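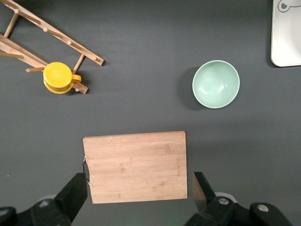

Recording Demonstrations for a Tabletop Tidying Task

Guides > Data collection > Recording demonstrations
14 shares | 3 comments

Written by Lenuța Nistor, with corrections from Marius Ciobanu

In this guide I explain how we record examples at Brekport for a policy that learns to put kitchen things in order. It is written for new operators. I suppose that you have already done the safety course and that you can move the arm without looking at your hands. If you cannot do this yet, please practice first with Trinity Holloway, and come back to this page in a few days.

One example is called an episode. It begins when the arm leaves the rest position and ends when the arm is again at rest. Our set for the July training has 225 episodes, and every one of them must be complete.

Before you start

Clean the table with a dry cloth. Dust is not a problem for the arm, but it shows in the wrist view, and the model should not learn from dust.

Open Faren, our recording program, and select the task "kitchen_tidy". Check that the wrist stream is alive and sharp. Wave your hand under the gripper and look for a delay. If the picture comes late, restart the stream and not the whole program.

Then write your initials in the operator field. Many people forget this, and later we cannot ask them what they did.

Placing the objects

We work with a cutting board, a mug, a mug rack, a bowl and a tray. Put them down in a different way for every episode. The rack does not have to stand; lay it on its side in part of the episodes. Leave open table between the objects, so that the fingers have space to come down.

Be careful with your own habits. When I reviewed my first day, I saw that I had put the bowl on the same side again and again, and all this work had to be repeated. Now I use the placement cards which Oda Boström made. There are 28 cards. Shuffle them, take one, place the objects as it is drawn, and do not correct the card because you find it ugly.

Recording the cutting board grasp

1. Press the pedal once. Wait for the short tone.
2. Move the gripper above the board with the fingers open wider than the board.
3. Turn the wrist until the fingers are in line with the two short edges. A small tilt of the board is allowed and even welcome.
4. Go down slowly. If the board has a metal ring on its edge, the finger should press the wood beside it and should not close on the ring.
5. Close until both fingers touch. Hold for one breath.
6. Lift, carry, put down, open. Then go back to rest and press the pedal again.

Do not stop in the middle to think. A pause of two seconds looks like nothing for a person, but the model will learn to pause too. If you are lost, press the pedal for a long time and throw the episode away. It costs less than you imagine.

Working near the tray

The tray has a raised rim, and this rim is where most of our bad episodes come from. Operators look at the object and forget that the fingers are lower than they seem. Come from above, not from the side, and keep some height until you are over the inside of the tray.
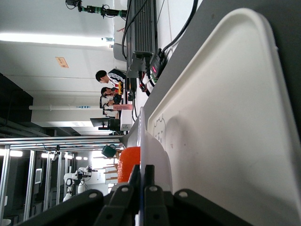 When the gripper is tilted like this, the wrist camera also sees a large part of the room, with colleagues, cables and lights. You do not need to delete such episodes. The room will change from day to day, and the model should become used to it. Only ask people to keep their hands out of the working area while you record.

Labeling

After each 12 episodes, stop and label them. There are 3 labels: good, recovered and failed. "Recovered" means that the first grasp slipped and you tried again without pressing the pedal. These are valuable – please do not mark them as failed only because you feel embarrassed. Luminița Surdu checks the labels every evening and will send back a batch when something is missing.

Uploading

Choose Export, then Hartono, which is the name of our storage server. Keep the local copy until the line turns green. The Usberg office uses another folder, so look at the path twice before you confirm.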